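## 4. Recording a demonstration set

This section covers recording pick demonstrations with the Ostel follower arm and the Murska capture software. Complete the calibration in section 3 first. A set recorded on an uncalibrated arm can't be repaired afterward.

### 4.1 Before you record

1. Clamp the arm to the table and check that the mounting plate doesn't rock.
2. Open and close the gripper fully five times from the leader handle. The follower must match the handle at both ends of its travel.
3. Check both fingertip pads. Replace a pad that is torn or has started to peel.
4. Choose one target object for the set and enter it in the **Object** field. Use a plain name such as `can` or `cup`.
5. Leave the usual items on the table – a model trained only on a bare surface tends to fail on a working desk.

**Note:** Drink cans make good first targets. Use a full, unopened can. Empty cans dent under the default grip force, and the dent changes how later grasps behave.

### 4.2 Recording an episode

1. Move the arm to the home pose and press **Arm**. The status line changes to `READY`.
2. Press **Record**, then wait one second before moving.
3. Bring the open gripper toward the target at a steady speed. Keep the wrist level.
4. Close on the target at mid-height, well clear of the rim. 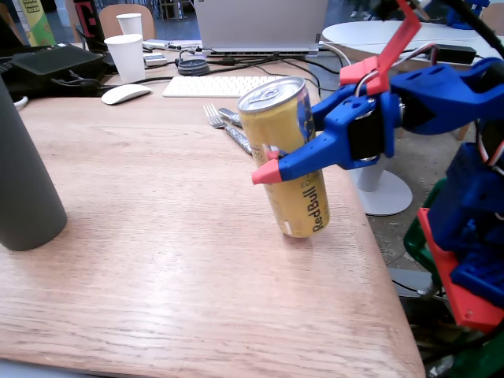

5. Hold the grasp until the grip value in the side panel stops changing.
6. Lift, move to the drop point, and release.
7. Return to the home pose and press **Stop**.
8. Mark the episode **Keep** or **Discard**. Discard any episode in which you touched the target by hand.

A missed grasp followed by a clean second try should be kept. Set its tag to `retry`. Murska weights these episodes separately during export.

**Caution:** Keep fingers out of the gap between the pads whenever the status line shows `READY`. The gripper follows the leader handle with no delay, including when the handle is bumped.

### 4.3 Varying the start conditions

Move the target after every episode. After every 26 episodes, also change the items near it and the angle of approach. Start with the target outside the gripper's reach in at least a few episodes of each block, so that the model sees the full approach.

Cutlery and other flat, shiny items may stay on the table, but keep them out of the closing path. A fork handle caught under a finger will trip the current limit and end the episode with error 292.

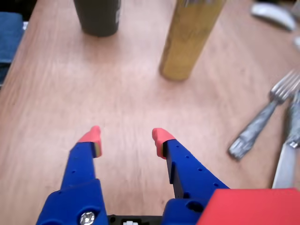

*Figure 4-2. Gripper open, target ahead of the fingers, cutlery to the right.*

### 4.4 Set size and export

Record at least 200 kept episodes per target. Retries count toward this total, discarded episodes don't.

1. Select **Set > Close**. A closed set can't be added to.
2. Run **Check**. Episodes with dropped samples are listed in red and must be removed or recorded again.
3. Select **Export** and choose the Kioko format.
4. Enter the address of the training machine. The default port is 1401.
5. Wait for `TRANSFER OK` before you turn off the arm.

**Note:** Sets made with the older Boltlow gripper store finger position on a different scale. Convert them with the tool described in section 7 before merging. Don't mix converted and unconverted episodes in one set.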